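Chapter 5
Receiving, Sorting and Storing Small Goods

Learning outcomes

After working through this chapter, you should be able to:
explain what happens to goods between the loading dock and the shelf
check a delivery against its paperwork and record any difference
choose a storage method that suits the size, value and turnover of an item
set up a labelled work surface for sorting mixed small items
describe the main duties of a stores officer under a workplace procedure

Key terms

bin location, cycle count, delivery docket, discrepancy, first in first out, pick face, put-away, quarantine area, reorder point, stock-keeping unit

5.1 Why small goods need their own chapter

Chapter 4 dealt with pallets, drums and other loads that are moved by forklift or pallet jack. Such loads are hard to lose. A missing pallet leaves a gap in the racking that anyone walking past will notice, and the cost of moving it means that it is seldom moved without a record.

Small goods behave differently. Caps, seals, fittings, fasteners, labels, cartridges and sample jars arrive in mixed cartons, are opened by hand, and are often split between several departments on the day they come in. A single carton may hold 150 separate items belonging to a dozen stock-keeping units. An error made when the carton is opened can stay hidden for months and come to light only when a production line stops for want of a part that the computer says is on the shelf.

For this reason, most organisations treat the receipt of small goods as a separate task with its own area, its own forms and its own trained staff. The size of the area varies. A regional distribution centre may set aside a whole bay, while a school, clinic or workshop may have one bench and a cupboard. The principles are the same in both cases, and it is the principles that this chapter sets out.

Throughout the chapter, we follow the practice of Skoditz, a mid-sized supplier of plumbing and irrigation parts. Its stores procedure is reproduced in part in Appendix B. Where your own workplace procedure differs from the one described, follow your workplace procedure and note the difference in your logbook.

5.2 The path of an item

An item entering a store passes through a fixed series of stages. The names used for these stages differ from one workplace to another, but the order does not.

Arrival. The carrier presents the goods and the delivery docket. The stores officer checks the consignee name, the number of cartons and the outward condition of each one before signing. A signature given before this check may limit the organisation's right to claim for damage.

Unpacking. Cartons are opened on a clear surface, one at a time. The contents of one carton are dealt with in full before the next is opened. Packing material is kept until the check is finished, as small items are easily thrown out with the paper.

Checking. The contents are compared with the delivery docket and with the original purchase order. These are two different comparisons. The docket shows what the supplier believes was sent; the order shows what was asked for. Goods may agree with one and fail to agree with the other.

Identification. Each item, or each sealed packet of identical items, is given its stock-keeping unit and, where the procedure calls for it, a batch number.

Put-away. The goods are taken to their bin location and the movement is entered in the stock system. Put-away is not complete until the entry has been made.

Goods that cannot be passed at the checking stage go to the quarantine area. They should be tagged with the date, the order number and the nature of the problem, and they must not be issued until the matter is settled.

5.3 The sorting surface

The surface on which goods are unpacked and sorted has more influence on accuracy than is often supposed. A plain, light-coloured top without a pattern makes small parts easier to see. It should be wiped down at the start of each shift and cleared at the end. Tools, cups, personal items and paperwork from earlier jobs have no place on it.

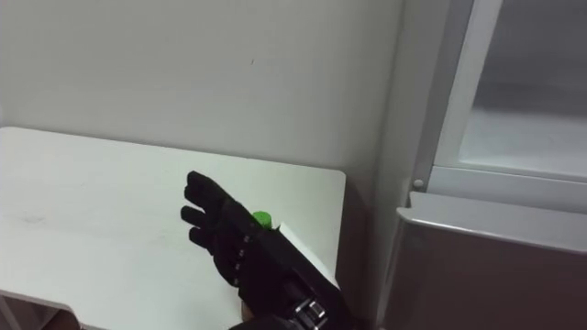

Ghauri Vocational Press, Stores and Logistics Writing Group
Chapter author and curriculum adviser, Certificate II program

Lighting should be even and should come from above or from both sides. A single lamp placed behind the worker throws a shadow over the very area being examined. Where items differ only in shade, such as grey and off-white seals, the lighting should be close to daylight in colour and the officer should compare each item with a reference sample.

Colour is a useful aid but a poor sole means of identification. Suppliers change their colours without notice, and some members of staff will have difficulty telling certain colours apart. At Skoditz, the caps on sample containers are coloured by product family, yet the procedure still requires the printed code to be read before any container is put away. A cap can be changed for another. The code on the body of the container stays with it.

Trays and dividers should be set out before the first carton is opened. Each tray carries a temporary label showing the stock-keeping unit it is to receive. An additional tray, marked "Query", is kept at the far end for anything that cannot be identified at once. Staff are instructed to use the query tray freely. The time spent resolving a query at the bench is short when set against the time needed to trace a wrongly stored item.

5.4 Counting and weighing

Three methods are in general use for establishing the quantity of small goods received.

Hand counting is suitable for small numbers of high-value items. Items are moved across the surface in groups of five, and each group is placed in a separate row until the total has been agreed.

Count by packet is used when goods arrive in sealed packets of stated quantity. The number of packets is counted and multiplied by the quantity on the label. A proportion of packets is opened and checked. The Skoditz procedure calls for 2 packets from each carton, chosen from different layers.

Count by weight is used for large numbers of identical light items. A known sample is weighed, the unit weight is worked out, and the full quantity is then placed on the scale. The method depends on the items being truly alike. Moulded parts from different batches may vary enough to upset the result, and the scale must be within its calibration date.

The method used should be shown on the receiving form beside the quantity. A later cycle count that disagrees with the first figure can then be understood in light of how each was reached.

5.5 Recording a discrepancy

A discrepancy is any difference between the goods, the docket and the order. It may be a shortage, a surplus, a substitution, damage or an error in labelling. All five are recorded in the same way. A surplus is as serious as a shortage, for it usually means that another customer's order has been sent out incomplete.

The discrepancy form should be filled in at the bench while the goods are still in front of the officer. It should state what was expected, what was found and who was told. Opinions as to the cause are left out unless the form has a space for them. One copy stays with the goods, and another goes to the purchasing section before the close of business. Where a delivery arrives late on a Friday, many workplaces allow the second copy to be sent on the next working day, provided that the goods have been tagged.

Suppliers set a limit on the time within which a claim may be made. In the supply agreement between Skoditz and its main vendor, Cutero, the limit is 7 days from the signature on the docket. A claim made after that period may still be considered, but there is no duty on the supplier to accept it.

Workplace activity 5A

Obtain a blank receiving form and a blank discrepancy form from your workplace or training provider. Compare the headings with those given in Appendix B. List any heading that appears on one form but is missing from the other, and ask your supervisor how the missing information is recorded. Keep your notes, which will be needed again for the case study on the Sesutura depot in section 5.9.

5.6 Choosing a storage method

Once goods have been accepted, they must be stored so that they can be found, reached and issued in the correct order. The choice of storage method rests on the size of the item, the rate at which it is used and any special conditions attached to it. Fast-moving items belong at a pick face between knee and shoulder height. Slow-moving items may be placed higher or farther from the issue counter, and items with a shelf life are arranged so that the oldest stock comes first to hand.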